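Search this guide Enter keyword Go
We use cookies to keep you signed in. Accept Manage settings

Olteck Jaidee Planner - Set-up Guide
Section 5: Shelf placement in kitchen cabinets

5.1 Before you start

The planner must be running and the wrist camera calibrated (Section 3). Keep the arm in Hold until step 4 of 5.2.

CAUTION: Keep hands and head clear of open cabinet doors while the arm is enabled. The planner treats a door as fixed once the scene has been saved.

5.2 Adding a cabinet to the scene

1. Open the cabinet door as far as it will go and leave it there.
2. In the Scene tab, choose Add > Cabinet. Drag the box until it matches the inner walls in the point cloud.
3. Add one plane for each shelf. Name them from the bottom up. The task files look for shelf_1, shelf_2 and so on.
4. Set the mode to Scan. The arm moves slowly through the stored viewpoints and returns to Hold.
5. Check that the open door appears as a separate obstacle. If it has been merged with the cabinet wall, raise Split Angle by 2 degrees and scan again.
6. Press Save Scene. The planner service on port 3099 reloads by itself.

Note: White crockery on a white shelf gives few depth points. If a bowl or dish is missing from the object list, lower Min Cluster in the Perception tab before changing the exposure.

Note: Under-cabinet lights can wash out the worktop and wall behind it. Turn on Local Exposure, or mask the bright strip with the Ignore Region tool.

5.3 Checking cable clearance

The collision model covers the arm and bracket but leaves out loose cables. Enter the longest hanging loop under Tool > Cable Margin. Tall items on the worktop, such as taps and bottles, are checked against this margin as well.

CAUTION: Do not set Cable Margin to zero to clear a "no path found" message. Move the item, or choose a different approach direction.

5.4 If planning fails

- Goal in collision: the shelf plane is too high. Lower it and save again.
- Time limit reached: raise Attempts to 5.
- Start state invalid: return the arm to Hold and repeat step 4. 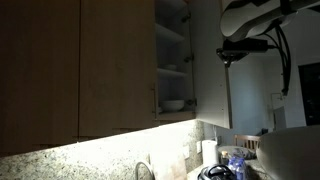
Figure 5-1. Open cabinet with crockery on the two lower shelves.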